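Tusuvico Bars – README

Notes for the two-bin bar set. Written fast, will clean up later. If something below disagrees with the files, trust the files.

What's in it

1063 pictures of bars lying in open bins. Two colors of bar, reddish-brown and dark green. Two grey bins on a light wooden work surface. Subject is how the bars lie – spread out, touching, bunched up in a corner, half over each other. Each picture comes with a small text file of labels, same base name.

Split into 38 sessions. A session = one fill of the bins, start to end. Sessions are very uneven in length, some are tiny. Don't average over sessions without weighting, we did that once and the numbers were junk.

Folders

pictures/ – all of them, flat, no subfolders
labels/ – one text file per picture
sessions.csv – which picture belongs to which session
notes/ – free text, one file per session, quality varies a lot
old/ – labels from the first pass. Don't use. Kept so the Gretton numbers can be rerun.

Label fields

color – red or green. "Red" means the reddish-brown ones. Yes they look brown. Name stuck.
bin – front or rear
lie – flat, leaning, stacked, held, unsure
touching – yes / no / unsure
group – a number shared by bars in the same cluster, 0 if the bar is on its own
covered – none, part, most
edge – yes if the bar touches a bin wall

Every bar you can make out gets a line. If only the tip shows it still gets a line, with covered = most. If you can't tell whether it's one bar or two, one line and lie = unsure. Please don't guess, there's a field for it.

Bars off the floor are held. A held bar often comes out soft or blurred next to the ones lying down. Label it anyway. Blur is not a reason to skip.

Bins

Front and rear, as seen from the camera. The front one overlaps the near side of the rear one in the picture, so bars along there can be hidden. Nothing to do about it, mark what you see.

Bin floors are bare metal, scuffed, with pale worn patches. First-pass labelers marked several of those patches as bars. Reflections near the wall too. Rule now: no color, no bar.

Colors

Green is the hard one. It goes very dark in shade and the edge against the floor gets lost. Some bars have a lighter end, doesn't mean anything, same bar, no seperate label. Red is easy, almost no disagreement between labelers.

Don't crank the brightness while labeling. Two sessions were done that way and had to be redone.

Groups

Most arguments were about groups. What we settled on:

Bars that touch are one group. Chains count, so A touches B, B touches C, all three the same number.
Close but with floor showing between them – not a group by itself. Put it in notes if it bugs you.
A held bar is never in a group, even if it looks like it's over one.
Group numbers start again at 1 in every picture. They don't carry over to the next one!

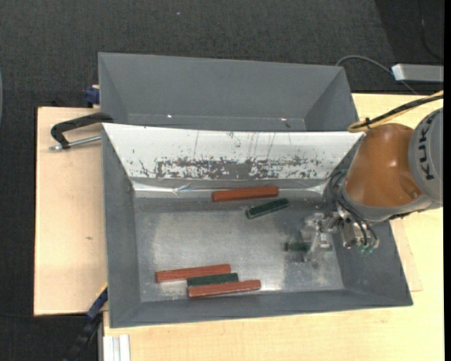 Front bin, three red and three green incl. the held one. Cluster at lower left of the floor.

Good one to practice on before starting a session. Do the loose bars first, then the cluster, then compare with somebody else's file.

Known problems

- 16 pictures have an empty label file. Not the same as an empty bin. Empty bin is written as the single word "none".
- More than 20 note files are blank or just say "ok".
- touching was added late. The early sessions were filled in afterward from the pictures, so more unsure there.
- Rear bin labels are weaker than front bin labels across the board. Smaller, further back.
- sessions.csv has a trailing comma on every line. Most readers dont care, some do.

Splits

Split by session, never by picture. Pictures in the same session look nearly alike and you'll fool yourself. Suggested lists are train.txt and test.txt in the top folder. The Yensuk split is a different one, held-out sessions with heavy clusters only. Harder. Say which one you used.

Not in here

No weights or sizes for the bars. No depth. No order of events inside a session beyond the file numbering. Please don't ask for bar lengths, we never wrote them down.

Changes

October 2022 – second-pass labels in, old ones moved to old/
Planned for November – Tustley sessions, same label fields, plus a fix for the commas

Use

Free for research and teaching. Keep this file with the data if you pass it on. Label fixes welcome, send the whole corrected text file and say which picture it's for.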